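Left hand lets go of smooth round things — glove, tendon or calibration?

Forum > Humanoids and Hands > Maintenance and Repair

papercliptom
Posted Saturday, 8:14 am

Hi all, longtime reader, and I think this is only my second post, so be gentle. We have a two-armed upper body bolted down at a white table, five-fingered hands both sides, black fingers with the silver wrist housings, and the left hand has started losing its grip on anything smooth. Cups are mostly fine. Soft stuff is fine, it will hold a teddy bear until the cows come home. But give it a metal bowl and somewhere in the lift the bowl starts to creep toward the little finger, and then we all get to listen to it hit the table.

What I have done so far: wiped the pads with alcohol, swapped the two wrist cables end for end, and re-run the open/close routine from the controller. The right hand on the same settings is perfect. The hands have done 384 hours since we got them and I have changed nothing but fingertip pads in that time (the Rakasa ones, the ribbed kind).

Before I open up the wrist, is there something simple I am missing? I really do not want to open up the wrist.

mossyrivet
Posted Saturday, 9:02 am

Welcome to the wonderful world of left hands! Ours went first too, and I have a theory that everybody teaches the left one to do all the holding while the right one gets the glamorous jobs.

I'd look at the thumb before anything else. If the thumb base has a little bit of slop, the four fingers push the bowl and there's not enough on the other side pushing back. Power the hand down, let it relax, and wiggle the thumb side to side with your own fingers. Then do the same on the right hand and compare. You want them to feel the same. On ours the left one had a sort of soft click in it, and it was just the set screw at the thumb base backed out by maybe half a turn. A dab of the weak threadlocker (please, the weak one) and we've been happy ever since.

Stepan Hordiienko
Posted Saturday, 9:40 am

I disagree a little with the order of things. The thumb screw does come loose, yes, but when it does you see it with cups as well. If only the smooth bowl slips, I would say it is pads first, then zero position, and the thumb third.

Ribbed pads are good on cardboard and cloth. On polished steel they touch only on the tops of the ribs. Put flat pads on the left hand, do ten lifts, write down what happens, and then go looking for mechanical trouble. It costs you very little, and you will not have taken anything apart.

mossyrivet
Posted Saturday, 9:51 am

But Stepan, he says the right hand is perfect on the same settings, and I'm guessing it wears the same pads? So how is it the pads?

Stepan Hordiienko
Posted Saturday, 10:05 am

Same type, but perhaps not same age. Tom, are they the same age?

papercliptom
Posted Saturday, 10:31 am

Ah. No, they are not. The left set has 211 hours on it and the right set has 41, I had forgotten that until I went and found the sheet. So that's a bit embarrassing, and thank you both for being nice about it.

I also did the thumb wiggle and — sorry, Stepan — there IS a difference. It's not a click exactly, more of a lazy feeling before it catches. So I may have two problems wearing one coat.

gantrygail
Posted Saturday, 11:17 am

Do one at a time, please, or you'll never know which one fixed it! I learned that the slow way with a Halilović wrist, where I changed the pads, the cable and the calibration in one afternoon and was terribly proud of myself, and when it came back a month later I had no idea where to begin.

My order would be: new pads, test. Then thumb screw, test. Then re-zero, and test again. And do the re-zero last whatever happens, because tightening the thumb moves its rest position and you'd only have to do it over.

papercliptom
Posted Saturday, 3:48 pm

Okay, a report, and it's a long one, so get a coffee.

Pads first, as instructed. I only had ribbed ones in the drawer, so it got fresh ribbed ones, the flat ones are on order. Ten lifts with the steel bowl, four drops. Better than this morning, still not something I would leave alone.

Then the thumb. The screw was loose, mossyrivet, you called it, though it was nearer a quarter turn. Weak threadlocker, left it over lunch, and the lazy feeling is gone. Then the re-zero, which I did with the hand open and the palm up, and after that I went back to the bowl with the rest of the usual clutter still on the table.

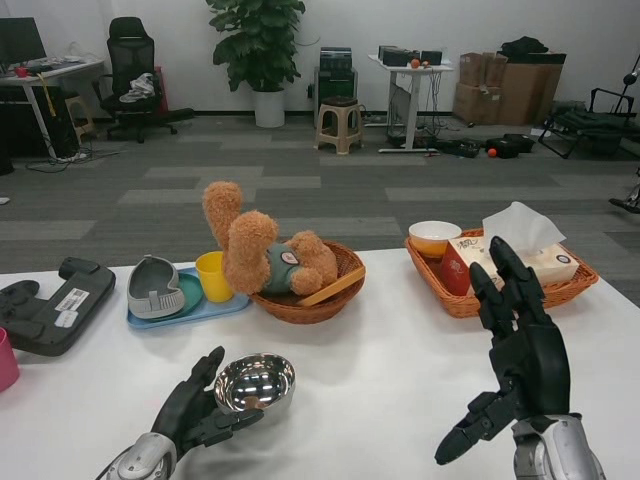

The grip I've settled on for now is the one with the fingers going under the bowl and the thumb up along the rim, where before I had all of them pinching at the wall like it was a drinking glass. I kept the force setting where it was. Nine lifts out of ten stayed put, and the one that went was my own fault, I had started it with the bowl too far over.

I know, Gail, I changed the grip as well, so that's one more thing in the mix. I did run ten with the old pinch first, after the re-zero, and got two drops, so at least there's a number for each step on the sheet.

gantrygail
Posted Saturday, 4:20 pm

I was just drawing breath to type exactly that, so you're forgiven! Good sheet. Put a paint mark across the screw head and the housing while it's fresh, then you can see from your chair whether it has moved.

Stepan Hordiienko
Posted Saturday, 4:36 pm

Four drops to two is the screw and the zero together, so mossyrivet may have half a point. I still want to see the flat pads. And I would not get too fond of the scooping grip if you need to set the bowl down again gently, the fingers underneath have to go somewhere.

mossyrivet
Posted Saturday, 4:44 pm

Half a point from Stepan is going on my wall.

He's right about the setting down, though. We tilt the bowl a little toward the thumb side, rest that edge on the table, and draw the fingers out slowly. It took a lot of fiddling with the speed. If you use the Lulten controller there's a separate speed for opening, and it's set quite fast from the factory, or ours was.

papercliptom
Posted Saturday, 5:10 pm

It is a Lulten, and I didn't know about the opening speed, so that's Monday's job. Paint mark is on. I'll come back when the flat pads are here and do ten of each on both hands, same bowl. Does anybody have a favorite threadlocker that doesn't creep into the joint? I used what was in the drawer, and I wasn't thrilled with how runny it was.

gantrygail
Posted Saturday, 5:25 pm

Get the stick kind, the one that goes on like lip balm. Flollala used to put one in with their spares kit and I've been nursing mine along since August.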